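Hafstein Cups and Cloths: about this collection

Welcome, and thank you for stopping to read before you download. Hafstein is a small picture collection of everyday drinking things set out on household fabric: tumblers, glasses, cups, now and then a mug that wandered in from the kitchen. I'm Valentin Hollenstein, and I look after it from the spare room in Osetside, with a good deal of help from friends in Sisville who keep lending me their bedding.

What's in it

There are 200 pictures, sorted into 28 folders. Each folder keeps to one cloth, so if you're after stripes you won't have to dig through all the florals to get to them (I did it the other way at first and it was a misery). The folder notes give the cloth, the room, and whichever vessels were out at the time, in my own plain words. I say "cup" where you might say "beaker," and I'm sorry if that trips you up!

How things are laid out

Beds make lovely big tables once they're smoothed down, and a soft surface means you can lay a glass on its side without worrying much. Most folders have things lying down as well as standing up, mouths turned every which way. The citrus cloth is my favorite of the lot, white with oranges and leaves all over it, and it shows up beautifully through clear glass.
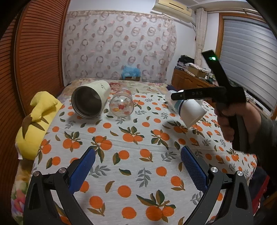 Clear glass is also where my notes are weakest. Patterns come through it, highlights land on it, and I have sometimes been unsure whether a patch of color belonged to the glass or to the fabric behind. In those cases the note says "unsure," and I'd ask you to leave it that way unless you really can tell.

Known gaps

Folder 13 has no evening pictures, and folder 15 is short on cups. The Virna set, all on plain linen, is still being sorted and should join the rest in December. If you spot a wrong note, send me the folder number and the picture name and I'll fix it when I next sit down with the list.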